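Shona Mackay
@shonamackay

Right. Thread on moving a parent into a smaller place, as I've just come up for air and three people have asked. Mum's house in Mansilla to a two bedroom unit in Gramside. Numbered so I don't lose my place.

1/
Start earlier than you think. We had her name down in February and I thought that was heaps of time. Was not heaps of time.

2/
Do the garage LAST. Everyone says do the garage first as it's all junk so it's easy. It is all junk and it took four weekends. By the end my brother and I weren't speaking over a whipper snipper.

3/
Measure the new place yourself. Doorways, the bit behind the laundry door, the lot. The floor plan they emailed had the second bedroom wider than it is and Mum's good sideboard now lives at my place. I don't want it. It's enormous.

4/
Removalists. Got two quotes. Buvlow were dearer but they came and looked at the house first and asked about stairs. The other mob wanted to quote off a phone call. Went with Buvlow. 23 boxes of books alone, they didn't whinge once.

5/
Books: ask before you cull. I put a stack of old paperbacks in the op shop pile and that was apparantly the wrong stack. Drove back and bought them again. Sixty cents each, could be worse.

6/
Trinidad Figueroa from two doors down ran the whole garage sale for us, I just stood there. Her rules: nothing priced under a dollar, no holding things for people who "will come back after lunch", shut the gate at noon.

7/
Sold the stuff that didn't go on Vendus. Dining chairs went in an hour. The piano did not go. The piano was free and did not go. If you have a piano start ringing people NOW

8/
Paperwork. Change of address for pension, Medicare, bank, rego, electoral roll, the vet, the library, the chemist. Power and water at both ends. Mail redirection, get the full year not the three months.

9/
The water final bill came in at $1683. For one elderly woman and a lemon tree. Ring them if yours looks off. Ours was an estimated read three times running plus a leak under the side path. They took a fair chunk back off once the plumber wrote a letter. Took ages.

10/
Photos. Don't try to sort them during the move, you'll sit on the floor and lose a whole day. Tape the boxes shut and write LATER on them. We've got 23 albums and it IS later now and I still haven't opened one.

11/
Kitchen. Mum kept three saucepans, the good knife, the big blue bowl. I wanted her to take more. She was right, she cooks for herself and has a mate over Thursdays.

12/
Someone to ring who isn't family. Mine was Constanza Medina, did the same with her dad last year. I'd text her a photo of a drawer and she'd text back "bin". Invaluable.

13/
Mum had one bad night, first week, wouldn't say what was wrong. It was the fridge. New fridge, different hum. Moved her bed to the other wall and she slept. I'd never have guessed.

14/
Meet the neighbours on day one. Aiguo Mao next door knocked with mandarins before the truck had left and he's since fixed the blind in the lounge. She's been over there for cards twice. I've been told not to visit on card nights.

15/
One small zip pouch for anything that'd be a disaster to lose in a box. Spare keys, hearing aid batteries, passport, scripts. Brightest one you can find, and it travels with you, never on the truck. Pink's good.

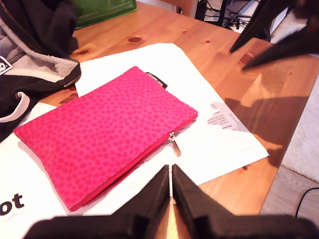
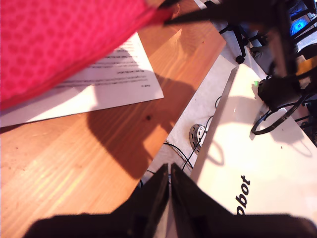

16/
Stuff I'd do differently

Book the cleaner for two days after the truck, not the next morning. We were still pulling things out of the linen press when she turned up.

17/
Take the curtains down yourself and check if they're staying with the house. Ours were meant to stay. They're in my boot.

18/
Let them pick the room order. I unpacked the bedroom first, thinking bed = important. Mum wanted the kettle, the radio and her chair, and to be left alone for an hour.

19/
And garden. She's got a balcony now. We took cuttings off the geraniums and the daphne. Soledad Huenchumán at the nursery said the daphne would sulk and it is sulking. Geraniums going mad.

20/
Will do a seperate thread on the real estate side when I've calmed down. If anyone near Gramside wants a piano, DMs open, you'll need four people and a trailer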